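Hallero 400: molinillo manual de café con muelas cónicas

Inicio > Café > Molinillos > Hallero 400

Referencia: HLR-400
Disponible en gris piedra y en verde botella

Llevamos años probando molinillos manuales y pocas veces nos habíamos alegrado tanto al abrir una caja. El Hallero 400 es el modelo mediano de la casa, el que queda entre el pequeño de viaje y el grande de sobremesa, y nos parece el más redondo de los tres: muele fino de verdad, no baila en la mano y se desmonta sin herramientas. ¡Y suena bien! Quien haya molido a las seis y media de la mañana con gente durmiendo en la habitación de al lado sabe lo que vale eso.

El cuerpo es de aluminio torneado, con una franja de goma acanalada a la altura donde se agarra. La manivela es larga (más que en la versión anterior, que a algunos os resultaba dura con los tuestes claros) y el pomo gira libre sobre un rodamiento. Dentro, muelas cónicas de acero afiladas en el taller de Brandes, montadas sobre un eje con doble apoyo. Ese doble apoyo es lo que evita que la muela interior se descentre cuando aprietas, y se nota muchísimo en la taza, sobre todo en filtro.

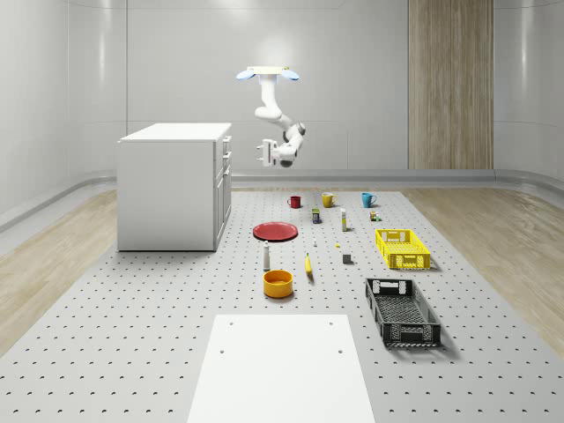

La regulación va por clics y se ajusta desde fuera, con un anillo situado debajo de la tolva. Parece una tontería, pero en el modelo antiguo había que vaciar el depósito, darle la vuelta y contar a ciegas. Ahora miras la marca, giras y sigues. Entre clic y clic la diferencia es pequeña, así que se puede afinar un espresso sin pasar de un chorro ahogado a una fuente.

Nuestros puntos de partida, contando desde el cero (muelas tocándose sin forzar):

Espresso: entre 7 y 11 clics
Moka italiana: 14 a 17
Aeropresión: 16 a 20
Filtro de una taza: 22 a 26
Prensa francesa: 30 en adelante

Son orientativos. Un café etíope muy claro pide ir más fino que un natural brasileño, y el mismo paquete cambia según pasan los días desde el tueste. Apuntad en una libretita lo que os funcione, de verdad, se agradece al abrir la bolsa siguiente.

Ficha técnica

Muelas: cónicas, acero endurecido
Regulación: externa, por clics
Capacidad de la tolva: 30 g
Depósito: aluminio, cierre de rosca
Altura sin manivela: 18 cm
Peso: 640 g
Manivela: plegable, pomo de haya
Garantía: 6 años para el cuerpo y el eje, 2 para las muelas

Qué viene en la caja

Molinillo, manivela, cepillo de cerdas naturales, funda de fieltro y una junta de repuesto para el depósito. El manual viene en alemán, inglés y español, y la parte española está bien traducida, con un dibujo del despiece muy claro.
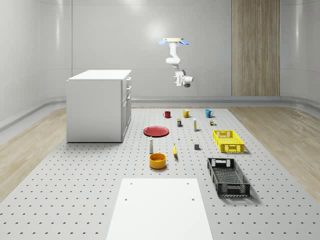

Última modificación de esta página: septiembre

Cómo se limpia

En seco, siempre. Las muelas no deben tocar el agua, ni siquiera un momento bajo el grifo. Cada par de semanas basta con desenroscar el anillo, sacar la muela interior y pasar el cepillo por las estrías. Si soléis moler tuestes oscuros, que dejan más aceite, repasad también el interior de la tolva con un paño de algodón. Al volver a montarlo, la arandela fina va ENTRE el muelle y el rodamiento. Si la ponéis al revés el molinillo funciona igual, pero el cero se os moverá y os volveréis locos buscando el punto.

El depósito y su tapa sí se pueden lavar a mano con jabón suave.

Rodaje

Las muelas nuevas mejoran con el uso. Lutz Teuber, que diseñó el eje, habla de 1000 gramos de café antes de que el filo quede asentado, y nuestra experiencia coincide: el primer kilo sale ya muy rico, pero el segundo sale más limpio. No hace falta gastar grano bueno a propósito. Usadlo con normalidad y volved a buscar el punto de espresso cuando terminéis ese primer kilo.

Para quién lo vemos

Para quien hace uno o dos cafés seguidos y quiere que sepan a lo que pone en el paquete. Para filtro es una maravilla. Para espresso cumple con nota, aunque moler 18 g tan finos lleva casi un minuto de manivela y hay mañanas en que apetece menos. Si en casa sois cuatro y desayunáis a la vez, mirad el eléctrico de Mallgate, que tiene una muela parecida y os ahorrará el brazo.

Preguntas que nos llegan a la tienda

¿Sirven las muelas del modelo anterior?
No, el eje ha cambiado de diámetro. La funda y el cepillo sí son los mismos.

¿Se puede moler pimienta o especias?
Mejor que no. El clavo y el comino dejan un olor que no se va con nada (lo decimos con conocimiento de causa).

¿Cabe en la mochila?
Con la manivela plegada, sí, y cabe además dentro de la jarra Trarkard de un litro, que le hace de estuche rígido.

¿Se venden repuestos sueltos?
Juntas, pomo, muelle y juego completo de muelas. Preguntad por Pascal Lindemann en el mostrador o escribid indicando el número grabado en la base del molinillo.

También en esta categoría

Hallero Mini, molinillo de viaje
Báscula Trarkard con temporizador
Cepillo de repuesto, cerda natural
Filtros de papel Brandes, cónicos, sin blanquear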